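Looking after the cell: speaker notes

Speaker: Vesela Shehu
Length: one slot, with questions kept for the end

Slide 1. Title

Good morning, and thank you to Jamshid for the invitation. I will speak slowly, please raise a hand if I am not clear.

My subject is small. It is one arm with one two-finger gripper, in our workshop at Judmont, and the simulated copy of it that we keep on the computer. I will tell you how we set it up and what we do to keep it in good order. I will not speak about learning or planning, Haris has the whole afternoon for this.

Slide 2. The cell in short

We call the cell Tiston. It was installed in October by Luuk De Smet and me. The work is to pick up objects with awkward shapes from a wooden bench, hold them, and put them down in another place. The arm does 480 picks in a normal shift. Before every new type of object, we try the grasp in the simulation first, and only after that on the real bench.

(Pause. Ask who in the room keeps a simulated copy of their machine. Wait for the hands.)

Slide 3. The gripper

The gripper is a linkage type. Each finger has several plates, and the plates are held by bolts. This means many joints, and every joint can get a little loose. When we started, I believed that the motor would be the part that gives trouble. In our case the trouble was always in the bolts and in the fingertips.

My routine at the start of the shift:

Power off, air off, key in my pocket.
Wipe both fingers with a dry cloth.
Move each finger by hand and feel for play at the base joint.
Look at the paint mark on each bolt. If the two halves of the mark don't meet, the bolt has turned.
Close the fingers on the steel gauge and write the value in the log book.

If a bolt has turned, take it out, clean the thread, put fresh thread locker and tighten it with the torque wrench. Please do not only give it a small turn with the hand key. We did this two times and the same bolt came back loose in the same week.

Slide 4. Setting the centre

The centre of the grasp is the point in the middle between the two fingertips. In our cell this point must be correct in three places: in the controller, in the camera calibration and in the simulation. If you change the fingertips, you must change all three. I have a card on the door of the cabinet with this sentence, because I forgot it myself.

For the check, we bring the gripper over the object with the fingers open and stop there. Then we compare the gap on the left and on the right. Small difference is normal. If one side is clearly narrower, I first look at the fingertips, then at the base joints, and only at the end I touch the numbers in the controller.
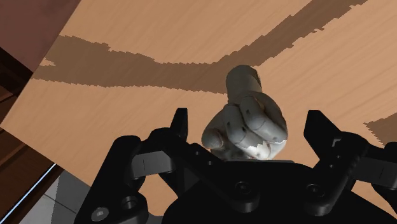
Slide 5. When the copy and the bench don't agree

Now the part which cost us the most time. One morning the real gripper pushed every object a little to the side before it closed. In the simulation the same program was perfect. We spent a full day on the camera.

The fault was simple. Luuk had fitted new fingertips, and they were longer than the old ones. The controller had the new length, but the model had the old one. Shanthi Ranasinghe found it when she read the log book from the beginning, page by page. The change was written there, in pencil, without a signature.

Since that day we have a rule. Whoever changes a part also opens the model and changes it there, and signs both. The log has 889 lines now and I can say that I have read all of them.

(Show the log book, pass it to the first row.)

Slide 6. Spare parts

We keep two full sets of fingertips, one box of bolts and one spare finger already assembled. The pads we order from Omerović, and delivery takes roughly 17 days, so we order when the last set goes on the machine. A finger change takes me 65 minutes with the check of the centre. Without the check it is faster, but then I don't sign.

The colleagues at Trunden asked me if they can clean the joints with solvent. In our cell we don't do it. It goes between the plates and takes the grease away. Dry cloth, soft brush, and a drop of oil where the drawing shows it.

Slide 7. What is still open

We don't have a good way to measure wear in the base joint without taking the finger off. Jamshid suggested a dial gauge on a magnetic foot, and I will try it next month. If somebody here has already done it, please come to me in the coffee break.

(If there is time: show the routine card. If not, go directly to questions. Copies of the card are on the table near the door.)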